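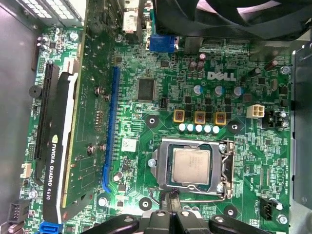 Okay so we finally have numbers on Rindus, our policy for taking old desktops apart, and I've been dying to post about them! The question was pretty simple: if you train only on the wrist camera, does the arm still know which part it's going for? An office board like this Dell is a good test, with the Quadro K620 standing up on the left and the CPU socket down low, right where the gripper fingers block its bottom edge. That blocked bit is what we worried about most.

2/ We trained on 1,000 demos, all teleoperated. Two versions, same network, same data. One sees the wrist view only, the other gets the fixed camera too (Skernalo handles the syncing, bless it).
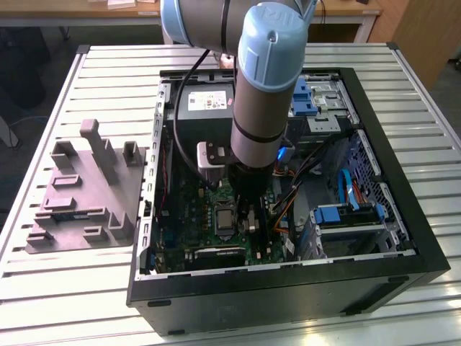
3/ Wrist only did great on anything big. Graphics cards, no problem. Retention levers were a mess! It would line up nicely and then drift in the last 4 mm.

4/ Adding the second view cut lever misses from 7 per batch to 2. I expected it to help with the reach, but most of the gain came at the very end, during contact. Still chewing on why (my bet is depth).

5/ Next up is the same test on the Ormsby towers, which have a totally different layout. Code goes on the Zutilau page in June, once I clean up my awful config files.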